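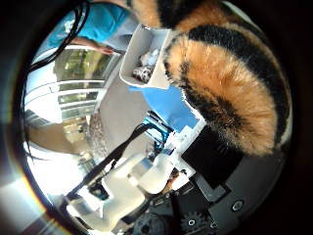

Posted by samina_sethi in Home & Hearth Chat, March

Hello my lovelies! How is everyone's week going? Mine has been all paint. I finally gave in and did the hallway in that deep green I've been going on about since Christmas (Fevlow, the shade is called Enora) and now I can't decide if it's gorgeous or if I've made myself a cave. It took 2 coats and most of my patience. Do I carry it up the stairs or stop at the landing?

Reply from teodor_b
Carry it up! We did ours dark all the way and I've never once regretted it, though my knees did. A hallway is somewhere you pass through, so let it be dramatic, I say. Put a warm lamp at the bottom and you'll love coming home to it.

Reply from gwenael_d
I'm going to be the grump here, Samina, sorry! I'd stop at the landing. Our house in Trarnedach has a north-facing stairwell and I painted it navy one winter, and by summer I was up the ladder again covering it in cream. That was 84 dollars of paint wasted, plus the primer. Does yours get any sun at all? 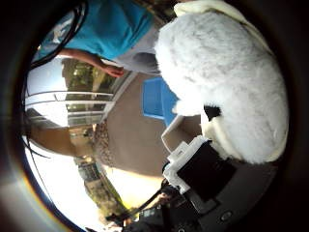 Big white fluff and a bit of cream trim

Reply from samina_sethi
A little, first thing, until maybe 9:30. Oh dear, now I'm wobbling. I do already have the second can open, which feels like a sign (or just bad planning!).

Reply from nuno_c
Teodor is right about the lamp but I'm with Gwenaël on the stairs. My brother Ilídio did his whole place dark and spent 900 on new lighting afterward. Lovely lighting, I'll give him that.

Reply from teodor_b
900! You can get a perfectly good lamp at Neves for under 100, Nuno, and it does the same job. I still say be brave. And don't judge it until it has been through an evening or two, because 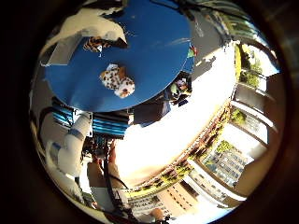 dark paint always looks its worst at lunchtime, with the dust sheets still down and nothing back on the walls.

Reply from samina_sethi
Okay, I'm leaving it at the landing until the weekend and then I'll look again with the lamp on. Kettle's going on now. Gwenaël, which cream did you use, just in case?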